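Annual Walkthrough Checklist, Second Floor Offices and Break Room
Drukmont Building, Briven Street side
Date of walkthrough: 16 August 2023
Completed by: Yolanda Haddad
Accompanied by: Temitope Ugwu
Copy to: Hamdia Asfaw, building office

Marks used: OK, FIX (needs work, name given), N/A. Comments are from the walkthrough unless initialed by someone else.

1. EXITS AND HALLWAYS

1.1 Exit doors open fully from inside without a key. OK
1.2 Exit signs lit. FIX
Sign over the north stair is dim on one side. Same remark was on the January sheet. T. Dvorak to replace the lamp or the whole unit, whichever is in stock.
1.3 Hallways clear to full width. FIX
Boxes of Rinder catalogs stacked outside Room 6. Moved into the room while we were there, but they need a permanent shelf. They were blocking the door swing.
1.4 Stair treads and handrails sound. OK
South handrail has a little play at the lower bracket. Tightened by hand. Check again next time.
1.5 Floor plan posted and current. FIX
The posted plan still shows the wall that came out when Tran moved in. New plan requested from the building office.

2. FIRE EQUIPMENT

2.1 Extinguishers mounted, tagged, gauge in the green. OK
The one by the copier has a bent hook. It holds.
2.2 Pull stations visible and not blocked. OK
2.3 Smoke detectors free of dust and paint. FIX
Detector in the supply room has paint on the cover from the ceiling job. Must be swapped. Cleaning it is not allowed under our service contract.
2.4 Nothing stored within 18 inches of sprinkler heads. FIX
Top shelf in the file room, left side. Rozália Dudás has agreed to take that shelf down to one row of binders.

3. ELECTRICAL

3.1 No extension cords in permanent use. FIX
Two desks in the Tran area. Ask for outlets to be added along the window wall. Quote received in January was $535, not yet approved.
3.2 Power strips not plugged into other power strips. OK
3.3 Panel door closed, 36 inches clear in front. OK
Tape on the floor is wearing off and should be redone.
3.4 Space heaters. N/A
None found. They are not permitted on this floor in any season.
3.5 Cover plates in place. FIX
Cracked plate under the mail counter. Part is on the cart.

4. BREAK ROOM, APPLIANCES

4.1 Outlet by sink is GFCI and trips on test. OK
4.2 Refrigerator reads 40 F or below. OK
Reading was 39. The thermometer is on the middle shelf and should stay there.
4.3 Microwave door closes and seals. OK
Inside needs cleaning.
4.4 Coffee maker cord and plug in good condition. FIX
Cord runs across the front of the sink. Turn the machine to the other side of the counter and use the right-hand outlet. T.U. will do this.
4.5 Toaster not under a cabinet. OK

5. BREAK ROOM, HOT DRINKS AND DISHES

5.1 Hot water tap labeled. FIX
Label has peeled off. Any printed label will do as long as it can be read from standing height.
5.2 Cups and plates free of chips and cracks.
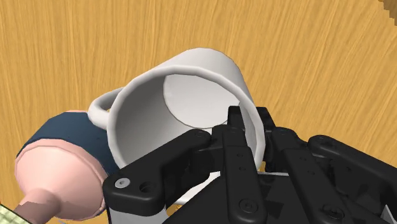
Chipped cups are the most common source of small cuts in the accident book for this floor, and the rule is that they get thrown out and not put back on the shelf. Check the rim first, by eye and then with a dry fingertip, and go all the way around. A thick, rounded rim like the one on the white mug is what we want when replacements are ordered, and a plain pale interior makes it easier to spot a crack starting at the bottom. Thin glass tumblers should not be bought again. Marked FIX. Several cups discarded, replacements to come out of the kitchen budget.

5.3 Broken glass box in place and not full. OK
5.4 Dish rack stable. OK
5.5 Floor mat by sink lies flat. FIX
One corner curls. Turn it over or replace it.

6. FIRST AID

6.1 Kit on the wall and sealed after last use. FIX
Seal broken, no entry in the book. Please write it down, even for a bandage.
6.2 Contents in date. FIX
Eye wash expired. Reordered.
6.3 Emergency numbers posted by the phone. OK
H.A.: Number for the building office is changing. I will send a new card when it does.

FOLLOW-UP

All FIX items go to T. Dvorak unless another name is given. Work above $1000 needs a signature from H. Asfaw before it is ordered. Items 1.2 and 2.3 come first. Return this sheet to the binder in the file room when the last item is signed off.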